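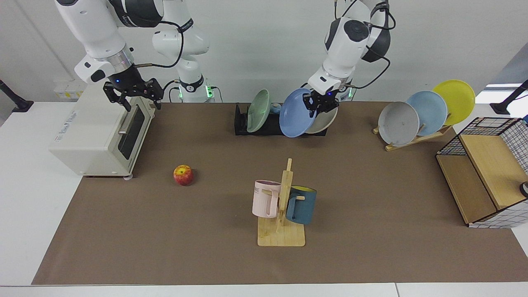

Week 8: Who does the dishes now?

Okay, picking up where we stopped last time. I promised you a workplace that isn't a car factory, so let's talk kitchens. My running case is the staff canteen at Gremham, which feeds 438 people at lunch and started trying out automation in April.

Before you read the Widard chapter, write down every task a dish room worker does in one shift. Then mark the ones you'd hand over first. Most people pick the racking (I did too!), and then they get stuck on who checks for chips.
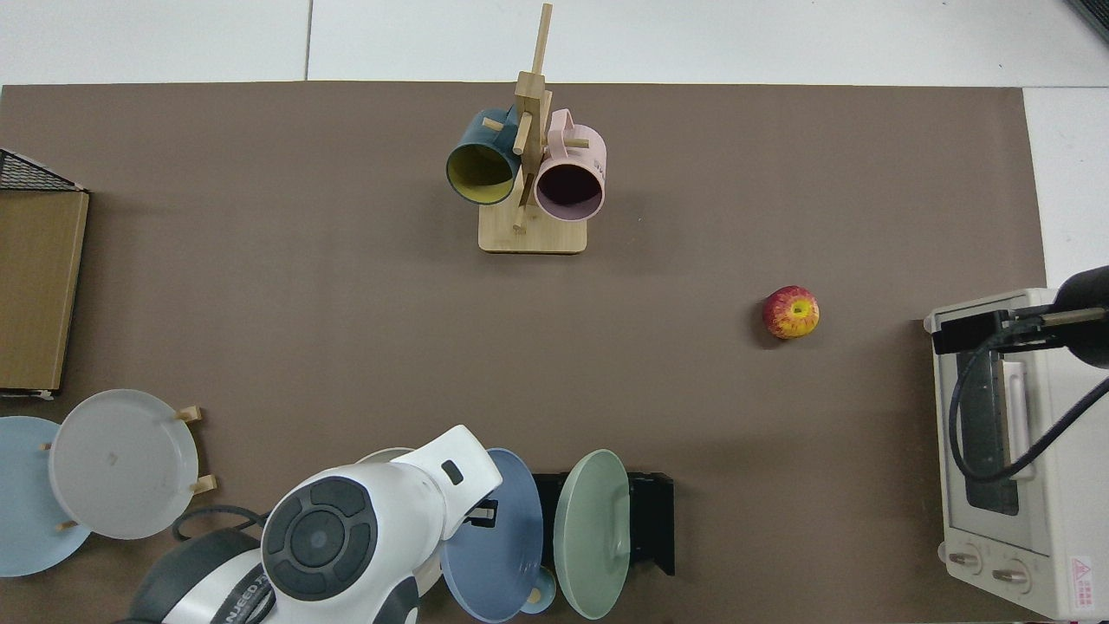 Keep that list, we'll need it for the group work. The canteen's own list ran to 119 tasks, and the staff argued for a whole afternoon over which ones counted as skilled. 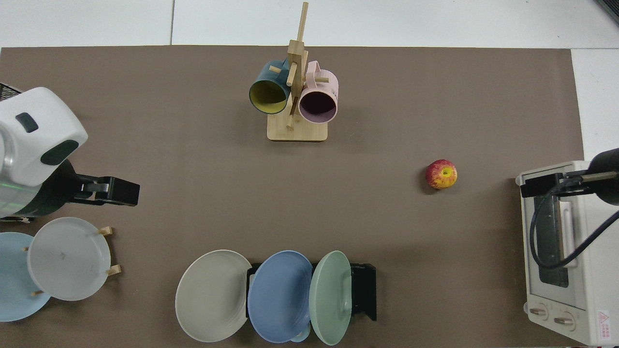
Job descriptions change more slowly than jobs do. On paper you're still a kitchen assistant, but part of your day goes to setting things up for a machine and watching it. Think about two mugs hanging on a wooden mug tree, or plates standing upright in a holder. Who decides where they go, you or the arm? Bring one page on that, and read Plaltus up to the part on pay.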